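About Saltora

Saltora is a cooking school above a tire shop on Jedholm Street. Glenys Gronow opened it after a long career in insurance, on the theory that people who can calculate risk ought to be able to cook a fish. Some of them can, now.

We teach evening classes for adults who own good knives and are a little afraid of them. Groups are kept to 12, partly for your comfort and mostly on the advice of the fire marshal. A term costs less than you'd spend on takeout while meaning to learn.

Manju Pant runs the bread and pastry side. She came for 2 weeks to cover a vacation and has since rearranged every cupboard. Her Saturday class, Flatbreads for the Impatient, lasts 79 minutes, a figure she will defend at length.

We don't hand out certificates. You do take home whatever you made, including the first-week soup, so please bring a container with a lid that fits. Parking is behind the building. The tire shop closes at six and would like its spaces back by morning.
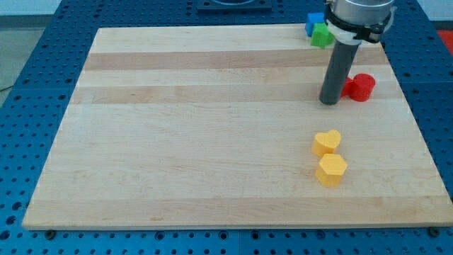 A maple board, striped toward the top.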